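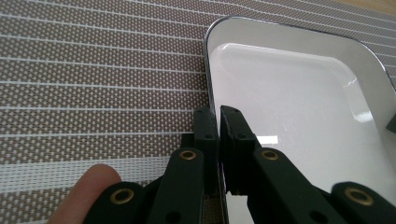

Finally sorting out the tableware drawer. Placemats first, trays after, and anything we haven't used since March goes in the charity box.

The greyish-brown woven mats are staying. Fine grid weave, thin white stripes, and crumbs don't show on them. I got them from Wastik and they shake clean over the sink.

Don't put them in the machine. I did one at 50 degrees and it came out with a ripple that never went flat again. Cool water, a drop of washing-up liquid, dry them lying down.

White tray with the silver rim: also staying. It's an Imer, bought in the Clilness shop when they were clearing the last of the range. The code on the receipt was 1214, if anyone is trying to match theirs.

Rounded corners inside and out, so it wipes round in one go. The glossy white does show every fingerprint. A dry cloth afterwards sorts it.

I always set it down on a mat. The table is light wood and marks easily, and I've already sanded out one scratch. 400 grit paper, then oil. 200 was too rough and I had to go over it again.

The Karagiannis tray is going. Nice colour but too deep to stack with the others, and it takes up half the shelf.

Mats are now rolled at the back of the drawer, trays on edge next to the baking sheets. Glasses tomorrow.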